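Two pairs of grippers and one sore thumb

I have spent most of April squeezing things. Anyone who pictured robotics as a career of gleaming arms gliding about should know that my arms are the ones I was born with, and they go up and down at the elbow in the usual fashion.

We were choosing between two sets of hand-held grippers, the Lorkar and the Drelel. You hold one in each hand, do the job, and the recordings go off to teach a proper robot arm how to do the same job without moaning about it. Esperanza Cabello, who runs our little group and signs for things, wanted a recommendation by the end of the month. She also wanted it on one page, which tells you what she thinks of my prose.

The Lorkar came first. It weighs 800 grams a side, a number that sounds like nothing at all until you've held it over a table since breakfast. The trigger has a long pull and a stiff spring, and the manual calls this "positive feedback". My thumb calls it something else. On the plus side, the fingers meet squarely every time, and in two weeks I never once had to recalibrate it.

The Drelel is lighter and has a trigger you could work with a cold. It is also fussy. The first morning it lost track of the left hand whenever I turned my wrist past a certain point, so I learned to fold laundry like a man carrying two full cups of tea. A firmware update cured most of that. The update took 34 minutes, during which the progress bar sat at 13 per cent and I had a long think about my choices.
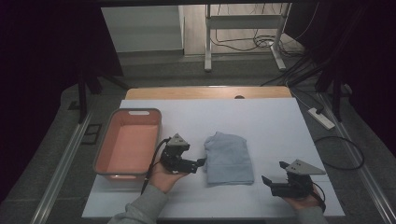

Cloth is where the two really part company. I'd expected the lighter pair to win easily, and for picking up a single layer by the corner it does. You can feel when you've got the fabric, or at least you can feel when you haven't. With the Lorkar I kept grabbing the shirt and whatever was under it, then dragging the lot sideways. But once something is folded and you want to lift it from both sides at once, the heavy ones hold on and the Drelel lets the bottom layer slither out. I have refolded the same sleeve so often that I've started folding my own shirts that way at home, slowly, with two fingers of each hand. My wife has asked me to stop.

Neither firm has solved cables. The Drelel's is thin and gets under everything. The Lorkar's is thick and has opinions about which way it would like to lie. I taped both down and both came up again by lunch.

As for software, we run everything through Fedum, which took to the Lorkar straight away and needed an evening of persuasion over the Drelel. The two hands came through swapped, so every recording showed a left-handed person being mysteriously good with the right. Pacheco, who sold us the Drelel, answered my email in an hour and told me which box to untick. I'd looked at that box several times and thought it was about something else.

So my one page says Drelel for clothes and small fiddly things, Lorkar for anything with a bit of weight in it, and please could we have both. Esperanza wrote "no" in the margin and then asked what the Drelel costs with a spare set of fingers. I've sent her the quote. Meanwhile the Lorkar has to go back in its box, and I can't find the foam bit that goes round the triggers.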